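The Secret Life of the Sock Drawer

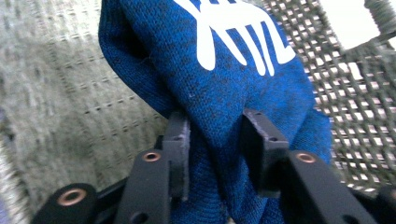

Why do socks go missing in the first place?

Most of them never leave the house. They ride along inside a duvet cover, cling to the inside of a sweatshirt sleeve, slide behind the dryer, or spend a winter in the toe of a rain boot.

I learned this from Sunita Yadav, who has spent the past 13 years sorting other people's laundry and still gets excited about it. She runs the folding room at Kinyua, a wash-and-fold shop on a sloping street in Prurlow, and when I asked if I could spend a morning at her table she told me to bring my own socks. All of them! I arrived with a pillowcase full and left with a slimmer pillowcase and a head full of opinions about ribbing.

Let's start with the knit, which I had never once looked at properly. A fine, tight knit in a heathered yarn is a lovely thing up close. The royal blue you see from across the room breaks up into lighter blue and flecks of navy, and those flecks are a gift to anyone who sorts, as no two makers speckle their yarn quite the same way. Sunita can match a pair of blues by the fleck before she has looked at the length. I tried it and paired two strangers on my first go, then got the next four right and felt like a genius.

Printed graphics help too, especially the big bold white ones. They also need a bit of care. A crisp print on a stretchy knit will start to crack if it goes through a hot dryer week after week, and Sunita turns every printed piece inside out before it goes near the drum. She also smooths the print with her palm while the fabric is still damp. It takes a second, and her printed socks look great for years.

Then comes the fold, and people feel strongly about the fold.

My grandmother balled hers, turning one cuff over the pair like a dumpling, and I did the same until this fall. It's fast and the pair stays together. It also leaves one cuff stretched around everything else for as long as the ball sits in the drawer, and a stretched cuff is a sock that ends up around your ankle by lunchtime. Sunita lays the two flat, one on top of the other, folds the toe to the middle, folds the cuff down to meet it and stands the little packet on its edge. Her colleague Xiuying Liao rolls from the toe and leaves the cuff alone. The two of them have worked at the same table for years and neither has budged.

I've gone with Xiuying's roll for thick winter socks and Sunita's packet for everything thin. The packets stand up in a shoebox lid like index cards – you can see every color at once, and I can't tell you how cheerful that is at six in the morning.

What to do with the singles is another matter. Kinyua keeps a long shallow drawer for them, and on the day I visited it held 347. Customers are welcome to come in and dig. Agnes Buchanan, a retired bus driver who lives over the bakery next door, comes down most weeks with a cup of tea and goes through the drawer for fun, calling out matches as she finds them. Once in a while she reunites a pair that has been apart since the previous November, and the whole room cheers. I heard it happen. I cheered as well.

The ones with no partner go to Solange Frota, two streets over, who cuts them into loops and weaves them into thick, springy rugs on a frame her uncle built. A doormat takes 70 socks. She likes the heathered ones best, because the flecks soften the join between one color and the next, and she puts printed pieces face down so the white shows only in slivers. Her biggest rug so far used 4000 and lives in the reading corner of the Tilumov library, where I took my shoes off and stood on it for much longer than I needed to.

Back home I emptied my drawer onto the bed and did the job properly. Lint first: a quick pass with a dry sponge lifts the pale specks off dark knits better than any sticky roller I own. Then color, then length, then a hard look at the heels. Anything you can read a newspaper through went in the bag for Solange. The singles got a small bag of their own, hung on a hook by the washer, and I check it on laundry day before I start a load.

Three pairs have come back together already. One half of my favorite striped pair was inside a fitted sheet, tucked deep in the corner where the elastic gathers. The other half had been waiting in the bag for all of two days.

Kinyua's singles drawer is open to anyone during shop hours. Bring the sock you have, and look under the left-hand pile, where Agnes puts the blues.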